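HomeLivingThe year I stopped buying new furniture and learned to fix a chair
Living

The year I stopped buying new furniture and learned to fix a chair

I paid 18 dollars for a chair with three good legs, and it has eaten most of my August evenings.
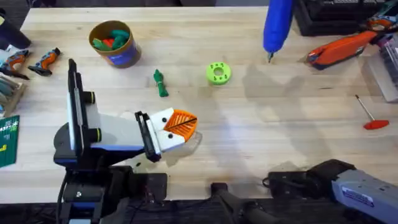
I should say up front that I'm not handy. I grew up in a house where a wobbly chair went out to the curb and a new one came in, and I carried on that way until my kitchen set from a shop called Bidevard gave out one seat at a time. What changed my mind was walking into a proper workshop and falling for it a little. I mean the pale wooden bench with the grain running along it, and hand tools and containers spread across the top — I wanted to put my elbows on it and stay all afternoon. I went home and cleared the junk off my own table, and that was the start of the trouble.

The chair came from a yard sale two streets over. It's a ladder-back, maple I think, with a rush seat somebody had painted green (why would you paint a rush seat?). One back leg had come loose from its rungs and been nailed back in, badly, more than once. I got it home on the bus.

My teacher in all this has been Odette Langlois, who repaired chairs for a living for years and now takes a few students in the evenings, if she likes the look of your chair. She liked mine. She turned it upside down, pushed on every joint with her thumb and told me the nails had to come out before we talked about anything else.

Getting four nails out of old maple without wrecking it took me an entire evening. I'd pictured glue and clamps and a nice sense of calm, and what I got was a sore wrist and a dent I'm still mad about. Then came the old glue, which you soften with warm water and scrape off in tiny brown curls. I loved that part! I could do that part all day.

The gluing itself is a panic. Everything has to go together at once, and the legs all want to point in different directions. I bought a set of band clamps made by Remetti for 49 dollars, so yes, I'd now spent a lot more on the clamps than on the chair. My neighbor Ulises Henao held the back upright while I cranked, and he told me the whole time that his cousin would have done it with a bicycle inner tube. I tried an inner tube on the next one. It works fine.

The seat is where I came unstuck. Odette says a beginner should allow a whole weekend for rush, and I was on my third try before the corners looked square. You twist the strands as you go, always the same way, and if you stop to answer the phone you lose your tension and have to back up. My cat thinks the whole business was arranged for her.

I did price a replacement at one point, in a weak moment. Florar has a ladder-back in its catalog for 252 dollars, very pretty, ships flat. I looked at it for nearly 90 minutes one night with a glass of wine, and then I went back and pulled out the crooked corner again.

The chair sits by the window now. It creaks when my brother uses it and stays quiet for everybody else. I've got two more waiting in the hallway, one of them missing an arm, and Odette has already told me she doesn't like the look of it.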